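Kaltisura Produce Names
README for the word list, release 5

What this is

Kaltisura Produce Names is a list of the everyday words people use for fruit and vegetables in shops, markets and kitchens. It records which names refer to the same thing, where each name was collected, and how sure we are about it. The list is plain text, one name per line, with the columns separated by tabs.

The project began as a spreadsheet for the Trenel community kitchen, where recipes came in from a lot of different households and the shopping went wrong more often than it should have. One person's swede was another person's turnip. A recipe that said "yam" could mean three different roots depending on who had written it down. The spreadsheet grew, was tidied up by Kavinda Ranasinghe, and has been kept as a separate project ever since.

What is in the folder

names.txt – the main list
groups.txt – the groups that names belong to, with a short note on each
sources.txt – where names were collected
disputed.txt – names we could not settle
changes.txt – what changed in each release
spellcheck.txt – output of the last spelling pass, kept for reference

There are 203 groups in this release. A group is one kind of produce as a cook would think of it. Botanists would split some of them and merge others. Cabbages in particular do not follow the botany at all, and we have no plans to change that.

Columns in names.txt

name – the word or words as collected, in lower case
group – the group code, matching groups.txt
variety of English – two letters, or a dash if it is used everywhere we looked
setting – shop, market, kitchen or print
confidence – high, medium or low
note – free text, often empty

A name can appear more than once. "Pepper" is in the list under several groups, and so is "squash". If you need one group per name, take the line with the highest confidence and accept that you will sometimes be wrong.

Spellings are kept as found. Pak choi, pak choy and bok choy are separate lines pointing to the same group. Plurals were removed unless the plural is the usual form, as with greens and sprouts.

How the names were collected

Most of the shop names come from shelf labels and till receipts. The market names were written down by hand at the Curenness covered market, mostly between seven and nine in the morning while stalls were being set out. Kitchen names come from recipe cards and from asking people what they called things. Print names come from seed packets, old cookery leaflets and the Van Leeuwen growers' catalogue, which we were allowed to use for names only. The descriptions in the catalogue are not included and should not be added.

Each name needed 2 separate sightings before it went into the main list. Names seen once are in disputed.txt with the letter S in the last column.

The kitchen part of the list is the weakest. It leans heavily on people who cook for large groups, and they tend to use trade words. Names that children use are hardly covered.

Known problems

Sweet potato and yam. We follow British shop use, where a sweet potato may be orange, white or purple-skinned and a yam is a different root altogether. North American print sources often use yam for the orange sweet potato. Those lines are marked low and have a note.

Cucumber. The group covers long, ridged and small pickling types together. Gherkin has its own group when it means the pickle and shares the cucumber group when it means the fresh fruit. This causes a double match in some lookups.

Leafy greens. Choy sum, pak choi and Chinese leaf are in separate groups, but several stallholders used "Chinese cabbage" for all of them. We kept those lines and marked them medium.

Spring onion. Scallion, salad onion, green onion and syboe all point to one group. Welsh onion does not, although people do use it that way.

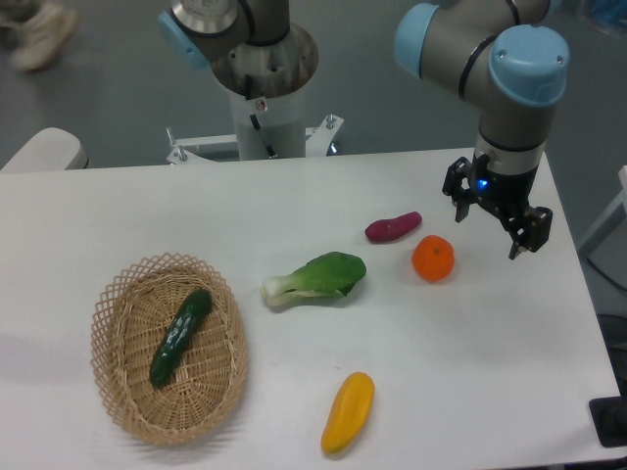
Costel Vasić wrote in after the last release to say that bok choy should be the heading for its group, with pak choi listed under it, as that was the only spelling on the boxes he handled. We left the heading as it was. Headings follow the commonest spelling in our own British sources, and the other spellings can be found just as easily by a search. His box labels have gone into sources.txt, and two more spellings came out of them.

Using the list

The list may be copied, changed and passed on, with or without payment, as long as the project name is kept and changes are mentioned. Please don't use it for allergy or safety advice. A shared kitchen name does not mean two plants are the same, and wild foods were left out for that reason.

Files are saved as UTF-8. Some spreadsheet programs will spoil the accents in the names if you open the file by double-clicking, so use the import menu.

Sending corrections

Corrections are welcome in any form. It helps to give the name, what it refers to, and where you heard or read it. A photo of a label is fine. Please send no more than 100 names at a time – they are all checked by hand and long lists tend to sit. The next release is planned for April.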